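A Good Table and a Long White Box: Talking With Trygve Hägglund
By Fares Mansour
December 17, 2022

Trygve Hägglund has been setting up workrooms in Korkasdale for eight years. He buys the tables, lays out the floor, and decides what gets to stay on a work surface at the end of the day. The building he looks after has 3,000 square feet of floor, most of it gray carpet, and he knows where every table stands.

I asked him to start with the tabletops, which are pale with a wood grain. He had wanted plain white at first.

"White is fine until you put something white on it," he said. "We use white boxes, white trays, white paper. On a white top you lose the edges. So in April I ordered one light wood-grain top from Golodura to try, and I liked it enough to order more."

He also looked at a darker walnut color and sent the sample back. Dust showed on it within an hour, he said. The finish he picked has a slight sheen, and he would have taken a flatter one if the supplier had carried it.

"You get a bit of glare from the ceiling lights. People mention it the first week and then they stop."

He wipes the tops with a damp cloth and a drop of dish soap. He used to buy a spray cleaner called Rorport but found it left streaks. 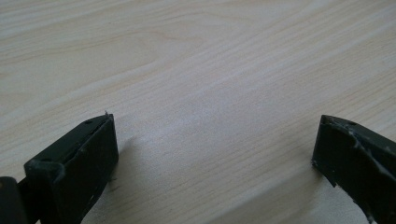 Square tops and round corners

Hägglund likes a square table. With a long one, he said, people pile things at the far end and the pile stays there. A square top can be reached from any side, and he can turn it when one edge gets more wear than the others.

The corners are slightly rounded, and he insisted on that after years of walking into sharp ones. "Hip height," he said. "I had a bruise for most of one winter."

He is less sure about the grommet holes. The tops came with a small round one already cut, meant for running cords through. "Half the time the cords go over the edge anyway. And if you're sorting small parts, one will find the hole. I'd order it without, if I had to do it again."

Where the box goes

We spent longer than I expected on boxes. The kind he uses most is long, narrow, and open at the top, with thin walls. He orders them from Shboul under item number 851 and has tried to find a sturdier version without luck.

"The walls flex a little if you pick it up at one end. Use both hands and it's fine."

His rule is that the box goes near the middle of the table, lengthwise, with the short end toward whoever is working. That leaves room for a hand on either side. 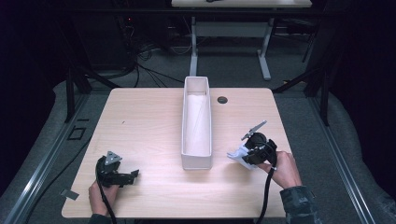 Set crosswise, he said, the same box turns into a fence, and people end up leaning over it. He has asked new people to try it both ways for a morning. Most of them come around to lengthwise, though one held out for six weeks and he let her.

Lids he gave up on early. They ended up on the floor or on the next table over.

I asked what he would change next. He wants more shelf space along one wall and a better place for cables, which he now bundles by hand before he goes home. The tables can stay as they are.

"I'd still like that flatter finish," he said. "I check the catalog every spring."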